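# The Rack Always Wins

Minttu Ojala owns a dishwasher. It has 84 parts, according to the man who came to mend it, and he left with 6 of them in a bag. In September she bought a dish rack instead.

Anyone who has shopped for one will know the slide that follows. You go in wanting somewhere to put a wet cup and you come out comparing drip angles. Dreswood does a handsome one in beech that has to be oiled more often than most people oil anything. Toivonen's folds flat against the wall and, by Minttu's account, does so without being asked.

Two-tier wire is the old answer, and I've come round to it. Glasses go upstairs, where a saucepan can't get at them. Everything else takes its chances below.
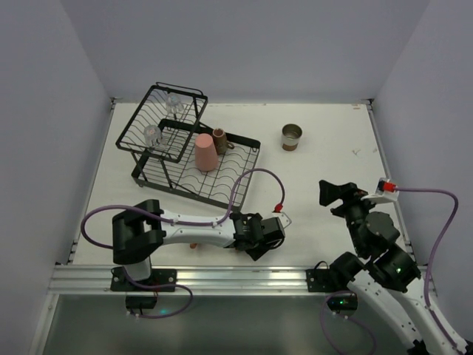 *Two tiers in black wire: glasses in the basket, pink cup and brown mug on the tray.*

Upside down is the rule for cups, and mugs have never respected it. A mug has a handle, and a handle has opinions about wire. Heikki Tuominen, who sold kitchenware for Sakex until he could stand it no longer, lays his on their sides and calls it a system. His wife, Aino Lehtinen, calls it something else and turns them over when he leaves the room.

Then there are tins. A rinsed tin is neither crockery nor rubbish, and in most kitchens it ends up standing beside the rack until somebody needs the space. Heikki keeps his for screws. He has 4 on the windowsill at the moment, and Aino would like it known that the screws are all in the garage.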